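## 4. Recording your first grasp set

Now for the fun part! By this point the arm is homed, the gripper opens and closes from the Driltik panel, and the overhead sensor shows a live view. If any of those three isn't true, go back to Section 3 before you carry on.

A grasp set is 50 attempts on one mix of objects. Every attempt counts, including the ones that miss – the learner needs plenty of both, so please don't delete the bad ones.

### 4.1 Load the bin

1. Press **Hold** on the panel and wait for the steady light.
2. Pick your objects from the Hudus crate. Go for variety: flat things, round things, things with handles, small things that like to hide in corners.
3. Tip them gently into the front compartment. Don't arrange them. A messy start is a good start.
4. Check that the clamp on the bin rim is tight. Give the bin a push with your hand; it shouldn't slide.
5. Step back behind the floor line and release **Hold**.

> **Caution:** Never reach into the bin while the arm is live, even for a quick nudge. Press **Hold** every time.

### 4.2 Start the session

1. In Pluststead, choose **New set** and type a name. We use the initials of the operator and a running number, such as MN-354.
2. Leave **Approach height** at its default for the first set.
3. Set **Speed** to 2. You can go up to 4 once you've watched a full set go by without a stop.
4. Press **Record**, then **Go**.

The arm picks a spot, comes down, closes and lifts. Pluststead saves the view from before the move, the gripper path, and the finger width after closing. Watch the first few attempts closely. It's a great way to get a feel for how the planner thinks, and you'll soon start guessing where it will go next.

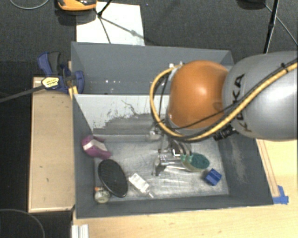 Objects close to the walls are the hardest for it, and also the most useful. The gripper has to come in at an angle to get a finger between the object and the side, and early models are pretty bad at this. Let them try! Merja Niskanen ran her first sets with everything heaped in the middle, and the model she trained on them wouldn't go near a corner until we added more data in March.

### 4.3 Label as you go

After each attempt the panel shows a suggested label. Confirm it or change it:

- **Held** – the object left the bin floor and stayed in the fingers
- **Slipped** – it lifted, then fell
- **Missed** – the fingers closed on nothing
- **Double** – two or more objects came up together

A full set takes around 50 minutes with labeling.

**Note:** If you aren't sure, choose **Review**. Pentti Koskela goes through those with the Heiskanen viewer, and he would much rather see ten extra reviews than one wrong label.

### 4.4 If the arm stops

A soft stop usually means the gripper touched the floor or wall of the bin harder than it expected.

1. Press **Hold**.
2. Look at the fingers. If one is bent, end the set and go to Section 7.
3. If all is well, press **Retract**, then **Resume**. The attempt is saved as **Missed** automatically.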